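4.3 Daily use of the bed tray

The Drislow basket tray is made for small things which you take off in the evening and need again in the morning. It can stand on the bed, on a bench or on a shelf. Please read the cautions before the first use.

1. Take the tray out of the box and remove the paper from the rim.
2. Wipe the inside with a dry cloth. Do not use water.
3. Smooth the bed cover by hand. A fold under the tray makes it tilt.
4. Put the tray on the flat part of the bed, with free space on all sides.

Note: The tray can carry up to 2 kg. Do not lift it by one corner when it is loaded.
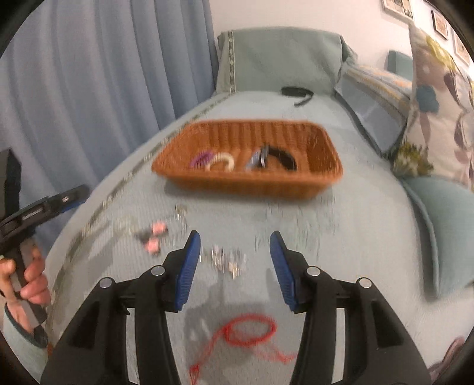
Sorting is easier when you begin with the large pieces. Put rings and coiled bands on one side and let them overlap a little, it does no harm. Shiny pieces go next to them. Keep one part of the floor free, like the right side of the orange-brown tray on the ribbed cover, so that the last small things have a place. Pieces which still lie on the fabric, for example the small pink and dark accessory or a thin strand, are put in after this.

5. Pick up thin strands one by one and lay them in the free part.
6. Pass your hand slowly over the cover. Pale pieces are difficult to see on a pale fabric.
7. Move the tray to its night place with both hands.

Caution: Do not sleep with the tray on the bed. Keep small parts away from children and pets.

Caution: Do not place the tray closer than 60 cm to a heater.

For cleaning of the woven parts, see page 21.

Text: Nerea Calvo. Checked by Ville Pesonen, Dec 7, 2022.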